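June 2018

So I've been on a bit of a library kick. It started with me trying to get the laundry done before the heat set in, listening to an old radio program about lighthouse keepers' wives, and ending up two hours later on the floor with my laptop and every intention of folding something. I folded nothing. I did learn an awful lot about one particular lighthouse.

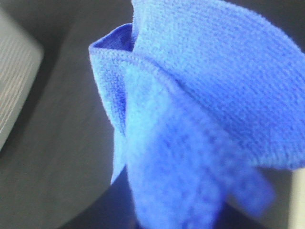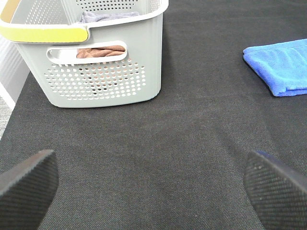
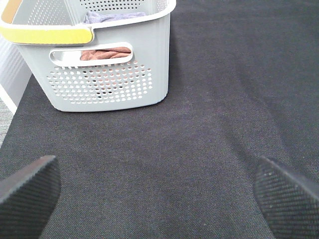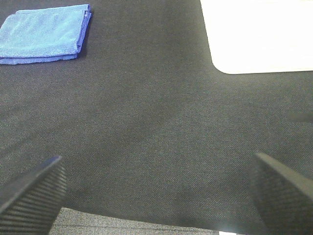
Anyway, the lighthouse program mentioned that the keepers' logbooks had been kept and could be read by anybody who asked, and that got me wondering what our own town had tucked away. I've lived near Grestthorpe for most of my adult life and I could not have told you one thing about it before the highway came through. Not one! I knew there used to be a cannery, and I knew the cannery burned, and I'm pretty sure I only knew that from a placemat at the diner.

I called the library and asked if they had a local history room, and the man who picked up (Tariq Niazi, who turned out to be my favorite person of the whole month) said they did, but it was only open in the afternoon and I should bring a sweater. I did not bring a sweater. Please bring a sweater.

What they have is eight file cabinets, a microfilm reader that groans when you turn the crank, and a shelf of scrapbooks put together by a women's reading circle that met in people's front parlors. The scrapbooks are what got me. I was expecting pressed flowers and recipes, and there's a little of that (one truly alarming recipe for a veal loaf), but mostly it's minutes. Who came, what they read, who disagreed with whom. They argued about everything. One November they spent a whole evening on whether the circle should buy a set of encyclopedias or put the money toward a streetlight by the school, and the secretary wrote down each side so carefully that I still can't tell how she voted.

The streetlight won, by the way. I drove past the school on the way home to see if there's still a light on that corner, and there is, though of course it's a modern one on a metal pole. I sat there with my blinker on like a weirdo.

There were 36 members at the high point, and the rolls list them all by their husbands' names, Mrs. this and Mrs. that, which drove me up the wall. But somebody had gone back through later in pencil and written the women's first names in the margins. Ottilie. Fern. Two different Paulines. Tariq said he doesn't know who did it, and that the pencil was already there when the scrapbooks were donated. I'd love to find out. If your grandmother was in a reading circle around here and had tidy, slanting handwriting, please get in touch.

I also got talking to Wilmer Zapata, who was at the other table with the plat maps spread out all over the place. He's tracing the old Karimi property, the orchard that used to run from the creek up to where the car wash is now. He showed me how to read the lot numbers, and I nodded a lot and followed maybe half of it. He's been at it since before his daughter got married, and he says the trick is to write down where you found a thing at the moment you find it, every time, even when you're sure you'll remember. I came home with a page of notes that says "blue book, near back, GOOD" and nothing else, so I take his point.

A few things if you want to go yourself:

- Call ahead. The room is staffed by one person and he does eat lunch.
- Pencils only at the tables. They'll lend you one.
- You can take pictures of the scrapbooks with your phone, but leave the flash off.
- Copies from the microfilm cost a little, so bring change.

I'm going back to look for the year the circle stopped meeting. The last book just ends, halfway down a page, with a note about who was bringing the coffee cake next time. Tariq thinks there may be another box that came in with the church records and never got sorted, and he's promised to have a look in the basement when he gets a minute. I told him I'd bring the coffee cake.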